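Stekska Community Help > Bimanual manipulation > Methods

Does adding wrist views help on the sock hanger task, or am I fooling myself?

Asked by Kaan Yüksel, Wednesday, August 10, 2022

Hi all! I've been training a two-arm policy that clips socks onto a hanger, and I can't decide if my result means anything. The hanger hangs free on its hook wire, so every time an arm touches it the whole thing swings, and the policy has to deal with that. 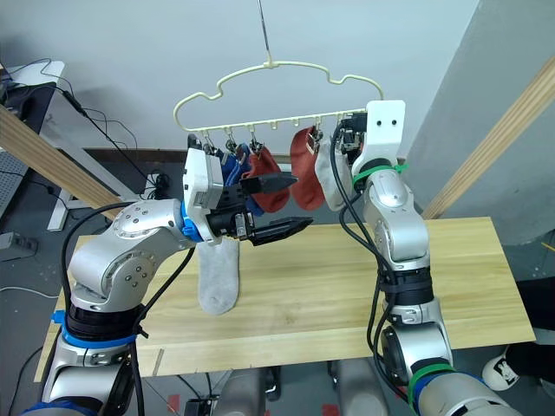

I trained on 1617 demos two ways. With only the head view, the policy finished 2 of 12 trials. With head plus wrist views it finished 9 of 12. Same seeds, same learning rate, same everything (I checked the configs twice!). My labmate says 12 trials is nothing and I should stop celebrating. Is he right? And if the gap is real, how do I show where it comes from?

Answer from punura_dan (accepted)

Your labmate is half right. Nine against two is a big gap, and I'd be surprised if it vanished, but 12 trials won't tell you how big it is. Run more, and mix the two policies in the same session so the hanger and lighting don't drift between them. We got burned by that on Tiko in June, when we ran all of one policy first and then all of the other.

For the "where", score by stage: reach, grab the clip wire, open the clip, insert the cuff, let go. My bet is you lose most of the head-only trials at the wire grab. The wire is thin, and from up top the gripper hides a lot of it. From the wrist you get the loops and the wire between the fingers, so there's much more to go on.
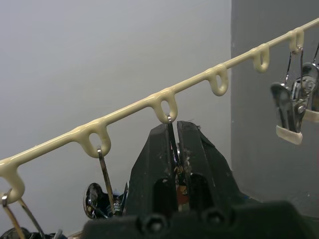 Wrist view, fingers closed around a hook wire at the third loop.

Also try blanking the wrist input at test time on the good policy. It's a crude check (the policy never trained that way) but it's cheap, and I like seeing which stage falls over first.

Answer from bozkurt_fan

just use more demos, worked for me on towels

Answer from m_lindqvist

Agree with Dan on the stages. Please report the swing too! I let mine settle before each trial and my numbers went up for both policies, so now I write down whether I waited.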